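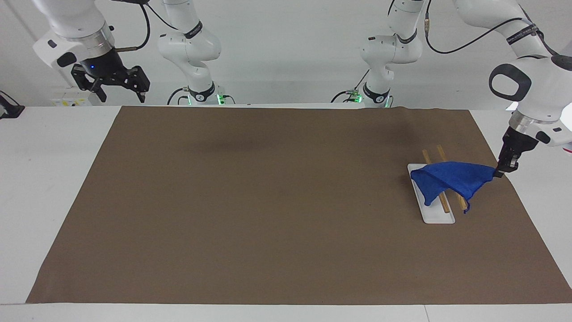 Garden and food waste: changes at the Zosholm transfer station

Aug 2, 2024

The green waste bay at Zosholm now takes food scraps as well as garden material. Households in Plavberg and Melamer can use the bay with the same permit they hold for general rubbish. A separate food waste permit is not needed.

Food scraps must be tipped into the lidded skip on the left of the ramp. Garden material goes on the open pad as before. The two streams are weighed apart and mixed later by the site crew, who need to control the ratio of wet to dry material going into the composting vessel. Loads that arrive already mixed will be treated as food waste and sent to the skip.

Accepted in the skip: fruit and vegetable peelings, bread, cooked leftovers, meat and fish including bones, eggshells, tea leaves and coffee grounds with paper filters. Paper bags and plain newspaper wrapping can go in with the scraps.

Not accepted: plastic bags of any type, including those sold as compostable. The vessel runs a shorter cycle than most of these bags need to break down, and pieces of film have to be picked out by hand at the screening stage. Tea bags with a plastic mesh, cooking oil, nappies and cat litter should go in general rubbish. Used cooking oil can be left at the oil tank beside the weighbridge, in a sealed container.

The vessel was supplied by Kyei and holds 9 tonnes per batch. Each batch is held at temperature, turned, and then moved to the covered bays to mature. Finished compost is passed through a screen, and the oversize fraction goes back into the next batch. Stones, glass and metal taken off the screen are landfilled and recorded as contamination.

In the trial, 520 households in Melamer brought food scraps to the site for one quarter. The main contaminant by weight was glass, nearly all of it from jars tipped in with their contents. Please empty jars before tipping and put the glass in the bottle bank. Fruit stickers were the most frequent item on the screen, and removing them at home would save the crew a good deal of time.

Charges for garden material are unchanged. Food scraps are free up to 200 kg per household per year, after which the garden rate applies. Cafés and shops are not covered by the household permit and should ask at the office for a trade account. Trade loads are taken on weekday mornings only.

Screened compost will be available from November, subject to test results on the first batches. It will be sold loose by the trailer load, and residents may also fill their own bags at the pad. The first 3000 kg is reserved for the school grounds and the cemetery in Plavberg.

The ramp will be closed for resurfacing on two mornings later in the season. Dates will be posted at the gate and in the next newsletter. During the closure, food scraps can be handed in at the weighbridge in a rigid container with a lid, and the container will be returned.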